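**Ticket 275: Arkis drops bin labels in wrist view**

Status: open. Site: Dudov.

Label recall on the Mowat split fell after the exposure change. Reran 300 clips with the Notar detector; 8 failed at the same step, all near steel surfaces. 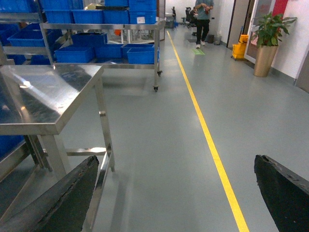 *Wrist view, corridor side. White label on the top-level bin at right; reflections on the table top.*

Next: mask the table top, keep the crop size, rerun the 8. Log the threshold with each run.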